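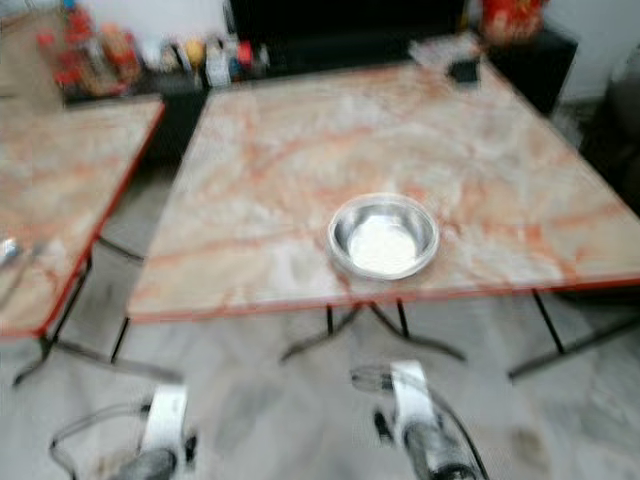 Figure 6.1 A round stainless steel bowl on a marble-patterned tabletop.

Chapter 6
Surfaces in Contact with Food

6.1 Scope of the chapter

Chapter 5 dealt with water supply and the control of temperature during washing. This chapter turns to the surfaces themselves. A food-contact surface is any surface that touches food in normal use, or from which liquid may drain, drip, or splash back onto food. The second part of the definition is often overlooked. It brings in the underside of a shelf above a preparation area, the inside of a lid, and the rim of a storage bin.

Surfaces that do not meet the definition are called nonfood-contact surfaces. Table legs, door handles, and the outside of a cabinet belong to this group. They are cleaned less often, but they still need a place in the cleaning schedule, as section 6.5 explains.

The chapter draws on records kept at two sites. The Wivham kitchen prepares 1,000 meals on a full working day and sends most of them out in sealed trays. The Clerkcombe kitchen is much smaller and serves everything on the premises. The two buy from the same suppliers and use the same detergents, so differences in their results can be traced mainly to layout, workload, and the age of the equipment.

6.2 Properties of a suitable surface

A surface used for food should be smooth, should resist corrosion, and should take in little or no liquid. It should also stand up to the cleaning method chosen for it. A material that performs well when new may fail after a season of abrasive pads, and the choice of material and the choice of method should be made together.

Stainless steel is the usual material for bowls, pans, and utensils. Its resistance to rust comes from a thin layer of chromium oxide that forms when the metal is exposed to air. The layer re-forms after light scratching. It can be damaged by long contact with salt or chlorine bleach, and the result is pitting — small, deep holes that hold soil and are hard to clean.
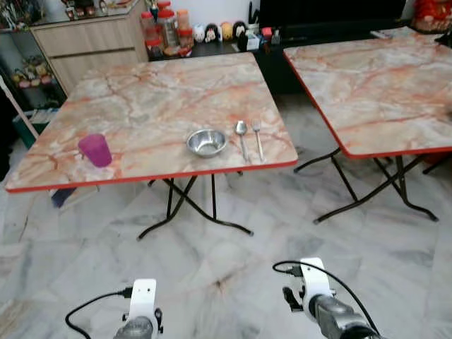

Figure 6.2 Tableware in two materials: a translucent plastic cup with a stainless steel bowl, spoon, and fork.

Plastics vary more widely. Some soften in hot water, some stain, and many scratch more easily than steel. Scratches matter because detergent and rinse water move slowly inside them. At Clerkcombe, plastic items are checked by hand each April, and any item with scratches that catch a fingernail is withdrawn.

Joints and edges need separate attention. A tabletop may be smooth across its whole width and still hold soil where the trim meets the top. When 38 work surfaces at Wivham were swabbed on 12th June, the highest readings came from seams and corners. The flat areas gave low readings with few exceptions.

6.3 Cleaning and sanitizing

The two terms are not interchangeable. Cleaning removes visible soil and grease. Sanitizing reduces the number of microorganisms on a surface that is already clean. A sanitizer applied over grease is largely wasted, since the active ingredient reacts with the soil before it reaches the surface beneath.

The order of work is therefore fixed: scrape, wash, rinse, sanitize, air dry. Each of these 5 steps is taken up in turn, beginning with the removal of loose food.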